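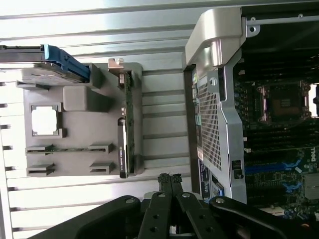

Gray tray, hard drive with the blue handle, open computer tower.

Marinho fan meet: my door and floor checklist, with comments
2 min read

I walked the Zorkthorpe hall on February 13, 2020 with Arnaldo Sequeira, who's running the front doors for us. Capacity on the wall sign is 619 and we've sold 567, so we're good there (phew!).

1. Main exits — OK
Both sets open outward and nothing's stacked near them. I pushed every bar myself.

2. Queue barriers — FIX
Fans will line up hours early for Marinho, you know they will, and right now the line bends straight across the fire lane. Arnaldo is moving it to the left side of the building.

3. Standing pit — OK, with a note
Cap it at 100. Please don't let friends of friends in "just for one song" — I mean it!

4. Stage edge — FIX
The white tape is peeling by the stairs. Marinho does that spin near the end of "Vakby" and I don't want to watch it through my fingers.

5. Light sticks and banners — OK
Handheld only, no poles. Banners stay at chest height so the rows behind can see the exits. 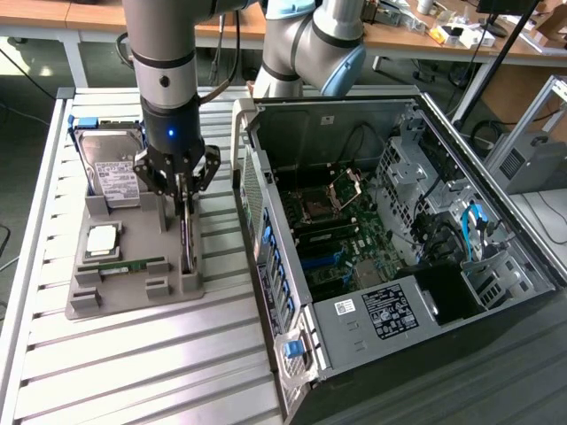
6. Cables by the sound desk — FIX
Two of them run over the walkway with no cover. I tripped on one, so that's tested.

7. Water and first aid — OK
Table is near the restrooms. Get more cups, the last meet ran out before the encore.

8. Hi-touch line — RECHECK
One way in, one way out, bags left at the side table. I'll look again after soundcheck.

1308 shares · 6 comments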